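Ralterico is the replay and labelling tool for the Kulstead shoe recordings. It reads a session folder, lines up the wrist camera with the finger-width log, and writes one training file per episode.

## What you need

- Python 3 on Linux
- a session folder copied from the recorder, with its `calib` file
- the Zuccaro pose solver, built from source

Install with `pip install -e .` from the top of the repo, then run:

```
ralterico align sessions/july --offset-ms 18
```

The offset is the delay between camera and width log on our rigs. Measure your own with `ralterico clap` before trusting it.

## Two-handed episodes

Shoes are recorded with a pair of hand-held grippers. Each gripper has its own stream, and the tool joins them by timestamp. The contact labeller works on the area between the two finger pads, so the mask for the pads has to be right. Dark knit on a dark sole gives it little edge to work with, and `--contrast local` helps. 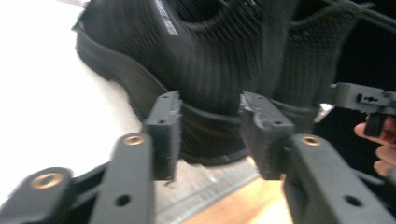 Can I use a session if only one of the two streams was saved?

Any single stream will align and export, but the relative pose fields are left empty and the two-handed loader skips the episode.

## Known problems

- Pad masks are drawn from the CAD outline. A worn or chipped pad no longer matches it, and the labeller may report contact too early. Redraw the mask with `ralterico mask --edit`.
- Fingers near the other gripper are sometimes taken for part of the shoe. Set `--hand-filter on`. It is slow.
- Episodes shorter than 200 frames are dropped without a warning. Fix is on the `gristley` branch, not merged yet.

## Output

Each episode folder holds `frames`, `width.csv` and `pose.csv`. Widths are in millimetres. Poses are in the frame of the left gripper. Format version is 2, and files from version 1 need `ralterico upgrade` first.

Send mask files and bug reports to Elisa Colombo, with the session name in the subject line.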